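Re: [workshop-list] Simulating before cutting metal: gripper for the kitchen helper

From: Špela Dumitrescu
To: workshop-list
Subject: Re: Simulating before cutting metal

Hello all,

Thank you for the many answers in July. I was slow to reply, and I am sorry for that. I quote the part of Doina's message which I want to answer, and after it I write what I did at home in the meantime.

Doina Yordanov wrote:
> I have read your parts list and I would wait before ordering anything.
> You have motors, belts and bearings in the list, but I see no word about
> where the arm will stand or how far it must reach. In Ullbridge we made
> a whole shoulder joint before we noticed that the bench was too high for
> it. It is now a very good lamp holder. Can you not try the layout on the
> computer first? Use a ready model of an arm, put it beside a counter,
> and see what it can reach and from which side. If it is clumsy there,
> it will be clumsy on your counter also.
>
> Also please tell us how wide the fingers must open. You wrote "for small
> things", and this can mean a pea or a jam jar.
>
> Doina

Doina, you were right, and I have cancelled the belts. The bearings from Stojanović were already sent, so I keep them in the drawer.

What I have now is a simulated kitchen on my old computer. I did not draw the arm myself. I took a ready model of the Franka arm, because it is well described and many people have used it before me. Mine will be much smaller and much uglier, but for asking "from which side do I come to this object?" it is good enough. The counter and the small things on it are also ready models. I only decided where they stand.

The first object I chose is a salt shaker. My mother has weak hands in the morning, and salt is the thing she asks me to pass most often. I thought it would be easy, as it is small and has a simple shape. But the place beside it matters more than the shape. I put a loaf of bread next to the shaker, as it is on our own counter at breakfast, and then the finger on that side has only a narrow gap to go into.

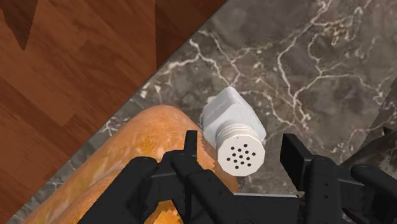
Doina answered me privately that the bread is the best part of the test, and she asks whether the finger could be made thinner only at the tip, so that the thick part with the joints stays higher than the loaf. She would also try to come in from above at a steeper angle before changing any part. I put her remark here so that others can add to it.

I agree with both points. The thin tip is easy for me to print. The steeper angle is a question of the wrist, and there I am less sure. In my plan the wrist has one motor less than in the Franka model, so I can copy the position of the fingers but not always the way to arrive there. I made a small table of 40 starting positions for the shaker and I try each of them with the wrist locked, to see which ones I would lose. Until now I have finished 25 of them. The lost ones are mostly near the far edge of the counter, and I can live with this. My mother does not put the salt there either.

About the opening of the fingers: I measured our shaker at home, and also the pepper mill and the small Watwood tin where we keep the tea. The mill is the widest, so it decides the opening. With the mill I need almost 6 cm, and I will add a little for bad aim. I hope this is a better answer than "small things".

The next question is where the base should stand. I first had it at the end of the counter, like a lamp, and then the arm was in the way of everyone who wants to wash a cup. Now I prefer a separate stand beside the counter, and the arm comes over the edge from there.
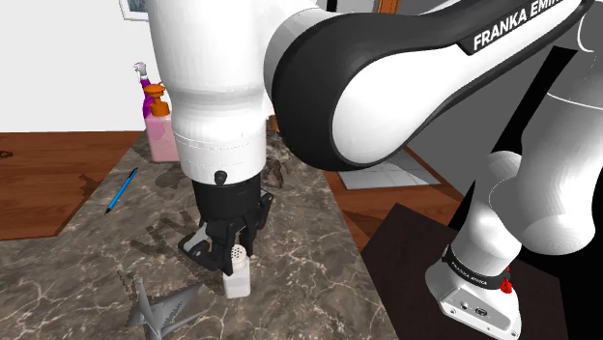
With the base on its own stand I can also change the height later without touching the furniture. My landlord will be happy about this. For the real one I think of a steel post with a heavy plate on the floor, and a square of plywood on top which can be exchanged if I drill it wrongly. I have drilled wrongly before — the members from Pastusville have seen my bookshelf.

I have also begun to put other things on the counter, objects which have no business near the salt. The simulated arm does not know that they are there unless I tell it. On the real counter there will always be post, keys and somebody's glasses, so I want to learn how much free space I must ask for around the object. For the moment I keep the arm high until it stands over the target, and I go down slowly. It costs time but my mother is not in a hurry.

Some things I still do not know, and I ask for your advice:

The friction of the finger pads. In the simulation it is only a number, and I can make it so high that any object would stay in the fingers. This is cheating. Has anybody measured real silicone or rubber pads against glazed ceramic? Even a simple test with a tilted board would help me.

The shadow of the arm. I plan one cheap camera above the counter, and I am afraid that the shadow will confuse it when the sun comes in at breakfast. Should I put a lamp close to the camera, or is it better to look at the object once, before the arm moves, and then trust this position?

The weight. My list says 561 grams for the whole gripper with its motor. It looks too heavy to me for the small wrist. If I put the motor lower, near the elbow, and pull the fingers with a cable, I save weight at the end but I have the cable to keep tight. Those who have built with cables, please write how often you must adjust them.

I can send the scene file to anyone who wants to try it, but the names of the objects in it are in Slovene and I have not cleaned it. Write to me directly, please, as the list does not accept such big attachments.

Doina, if the lamp holder is ever for sale, I would like to see how you did the bearing in the shoulder.

With kind greetings,
Špela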